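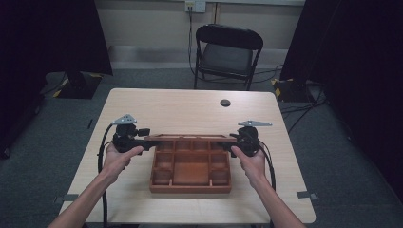 Project report, Jaltik (two-gripper logging + replay tool)
Author: Kristof Stevens

Goal: take two streams, left and right hand-held gripper, and get one clean trajectory file a planner can use. Test object is a wooden tray with compartments. Long sides are easy, the short ends need both jaws closing in sync, so timing matters a lot.

## What got built

- Recorder. Writes both streams to one log, shared clock. Old version had two clocks, never agian.
- Aligner. Resamples everything on a grid, drops frames with no pose.
- Viewer. Ugly but works. Scrub bar, left/right side by side.

## Perception

Ran the box detector on the gripper cameras. Labeled 1,000 frames by hand, 828 for training and the rest held out. 111 of the held out ones came back with a usable box corner. Not great. Main suspects: the clear lid (reflections) and the finger pads covering the near edge. Bright tabletop washes out too, exposure is still on auto. 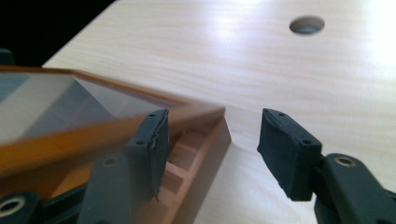
## Planner

Only half done. Takes the corner + jaw width, gives back an approach path for each side. Collision check treats the tray as a solid block, dividers ignored. Fine for side grasps, wrong for anything that reaches inside.

## To do

- lock exposure, relabel the worst frames
- mask out the pads befor detection
- aligner crashes on logs over 2,850 frames, memory i think
- merge Potmont branch, ask about the config format first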